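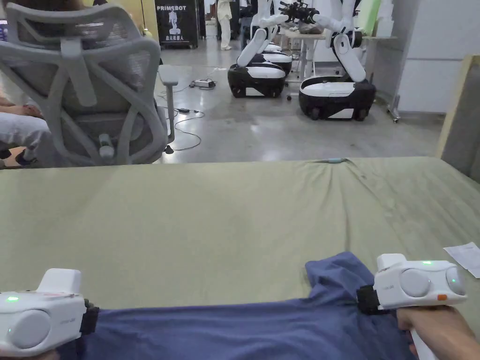 A member at Hultstead wrote to me that a home-built robot is a toy, and that folding cloth by hand will always be quicker. I respect this view, but I do not share it.

Home | Workshop | Opinion | Contact

I have spent 20 evenings on my own arm since December, and it still drops every second sleeve. A shirt is a difficult teacher – it never lies the same way twice. Still, I would ask every shared workshop to keep one table free for such slow work. We give space to lathes without asking if they are quicker than a factory. Why must a robot justify itself after 2 months?

5 comments | 20 shares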